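How to Keep a One-Line Evening Examen (Even If You've Quit Three Journals Already)

Posted November 2018 in Practice

I've been asked for this one since our June retreat at Cillton, so let me finally write it up. An examen is a short look back over your day, done prayerfully, usually before bed. The Jesuits made it famous but you'll find cousins of it all over the place, Puritan diaries included. My version is the stripped-down kind. One line a night, and that's it!

I came to it after a long string of failures. I had a beautiful leather journal once and filled 23 pages of it, and every page was longer and gloomier than the one before. I was writing for some imaginary reader who would be very impressed with my conscience. Marek Mikuš, who led the study group at our church in Bresden back then, told me to buy the cheapest notebook in the store and stop writing paragraphs. So I did.

What you need

A small notebook with lines. A pen that lives with it. A chair, or the edge of the bed. I don't use my phone for this, although I know people who do and are perfectly happy.

Step 1. Pick your spot in the evening

Hook it onto something you do already. Mine comes after I've locked the back door and before I brush my teeth. If you wait until you're under the covers you'll be asleep by the second sentence of your prayer (ask me how I know).

Step 2. Sit still for a minute

Don't write yet. Say a short prayer asking to see the day truthfully. I use "Search me, O God, and know my heart," from Psalm 139, and some nights that's all I manage.

Step 3. Walk back through the day

Start at breakfast and go forward, quickly. Who did I talk to? Where was I short with somebody? Where did something good come my way that I hurried past? You're looking for the one moment that tugs at you, pleasant or not. Give this five minutes and then move on, even if you feel you've missed something.

Step 4. Write the line

One line, plain words, with the date in front. A few of mine:

Let Mom finish her story for once.
Snapped at the kid at the register over a coupon.
Geese over the parking lot, stood there and was glad.

See how small they are? "I was proud today" is too big to do anything with. "I corrected Dan in front of everybody" is something I can take to God and then to Dan.

Step 5. Give thanks or say sorry, and close the book

Whichever the line calls for. Sometimes it's both. Then close the notebook and leave it closed. No rereading on a weeknight! I used to flip back and stew, and I'd lie awake till 2 going over things that had been forgiven weeks before.

Step 6. Read back once a month

I do this on the last Sunday, with coffee. Put a little pencil mark next to anything that repeats. My first time through I had 34 lines (I'd started early and let it run over), and impatience was all through them, nearly always late in the afternoon. I started eating a sandwich at four o'clock. Prayed about it too, of course, but the sandwich helped.
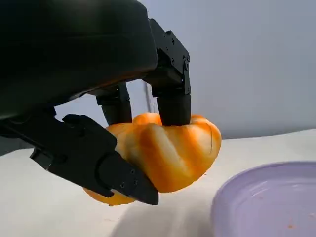
An orange-and-white squishy, held just over a white tabletop.

If you miss a night

Leave it blank. Don't go back and fill it in, and please don't start a fresh notebook. I missed 20 nights in a row one winter and picked up again on the very next line. The blank stretch is part of the record too.

If you're doing it with someone

My friend over in Magesa and I trade one line a month by mail, our own choice of which. We don't give advice unless it's asked for. If you try this, agree on that before you begin, and don't show anybody the whole notebook.

Next time I'll write about doing a morning version with children, which is a lot noisier.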